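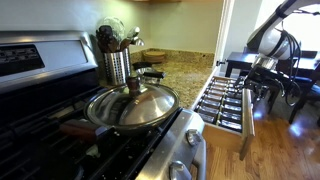
Ingeborg Thiele wrote:

> Dear colleagues,
>
> The revised kitchen sheet asks residents to lift out the cast-iron grates after every use. I find this excessive. The grates on the gas ranges are heavy, several of our residents at Skoltilska cannot manage them safely, and a few crumbs under a grate do no harm to anyone before the weekly clean. I would also ask that the sheet say plainly where the skillets with wooden handles are to be kept. At present they are left on the range in one house and put away in another, and people who move between houses get it wrong in both.
>
> Could the rule on utensil holders be looked at as well? Ours was full to the point that one could not pull out a spoon without bringing the whisk along.
>
> I. Thiele

Dear Ms. Thiele, dear members of the list,

Thank you for the message of Jan 9, 2022. The Housing Office has gone through the points in it, and the position for the shared kitchens at Garar, Skoltilska and Rathjen is set out below. It replaces section 3 of the kitchen sheet circulated in November. The other sections stand.

Grates. The requirement to lift the grates after every use is withdrawn. Loose crumbs should be brushed out between the bars once the burners are cold, at the latest by the end of the day. The grates are to be lifted and the surface beneath them washed once a week, by two people where one cannot manage the weight. Please do not put cast iron in the dishwasher. Two grates at Rathjen came back with rust along the ribs and had to be oiled again.

Skillets and lids. One covered pan may stay on the range between meals if it is to be used again the same day. It should sit fully on the grate, with its handle kept clear of any lit burner and away from the front edge, where people pass. Wooden handles and wooden lid knobs are washed by hand and dried at once, and should not be left to soak. Overnight, pans go back in the lower cabinet.
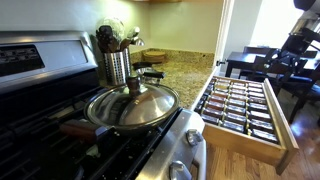

Polished lids should be dried with a soft cloth and stored upright. Steel wool has been used on at least one of them and the marks will not come out. Scouring pads are no longer supplied with the weekly order for this reason – residents who need one for a burned pan may ask at the office.

Utensil holders. Each kitchen keeps one holder at the back of the counter. The sheet now sets a limit of 12 utensils per holder, to include one whisk and one ladle. Anything beyond that goes in the drawer. The perforated steel holders drain from the sides as well as the bottom, so a damp spoon may be returned to them, but the holder itself must be emptied and wiped out on the weekly cleaning day. Crumbs and grease do collect in the base.

Counters. Granite is to be wiped with warm water and a little dish soap. Vinegar and lemon cleaners are not to be used on it. Wooden boards and trivets may be kept in the corner of the counter provided they are dry underneath.

Control knobs. These pull off on some models and do not on others. Residents are asked to wipe them in place and to leave removal to maintenance.

Replacement items may be requested through the Flaler form up to a total of 86 dollars per kitchen per quarter. Larger requests come to the office in writing, with the name of the house and the item to be replaced. Requests already submitted under the November sheet do not need to be sent again.

Objections to the wording should reach the list before the sheet is printed. A large-type copy will be placed inside a cabinet door in each kitchen.

With kind regards,
Housing Office, Resident Services

This archive uses cookies to remember your reading preferences. Accept | Manage settings

Comments (3)

Rathjen 2nd floor
Does the limit of 12 include tongs? We have three pairs and all of them get used.

Housing Office
Yes, tongs are included. Two of the pairs may be kept in the drawer.

I. Thiele
Thank you for the change on the grates. I would still prefer that the weekly cleaning day be named on the sheet, as it differs from house to house.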